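About Zokitz Flag Football Club

Zokitz is a flag football club in the town of Brildale. We play without tackles, and we take players from the age of eight years up to adults. The club was started by Tuấn Văn, who learned the game as a student and wanted to have a team near his home. At the first practice there were more parents than players. Now we have 102 registered members.

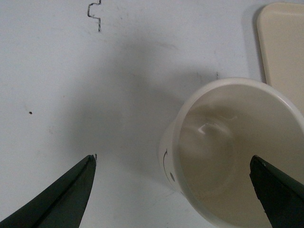
Do I need to know the rules before I join?

New players learn the rules in their first month, during normal practice. A coach explains each play slowly and you can ask as many times as you need.

Our home field is Sasero Park, on the side of the river. The field is 100 yards long, but the children use only half of it. In February the ground is often too hard, so we practice inside the Trương Sports Hall and work on passing and on running the routes.
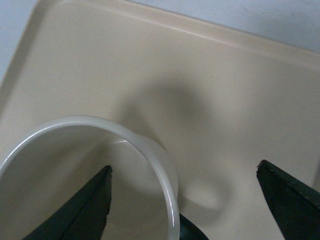 The adult team plays in the regional league from spring until fall. Last season we scored 62 points in our best game and we lost the final by one touchdown. We have three coaches for the young teams, and all of them played for the club before.

Membership is paid one time for the season. The price includes the belt, the flags and the team shirt. Shoes and mouth guard you must bring by yourself.
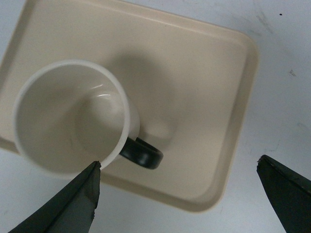

Families who have difficulty with the payment can speak with Tuấn in private, and he will find a way to pay in smaller parts. Last year our summer tournament brought 1,000 visitors to the park, and the money from the tickets went to new goal posts and to the bus for away games.

Registration for the summer groups closes on 30 April 2019. Please come to the field before practice and ask for the form.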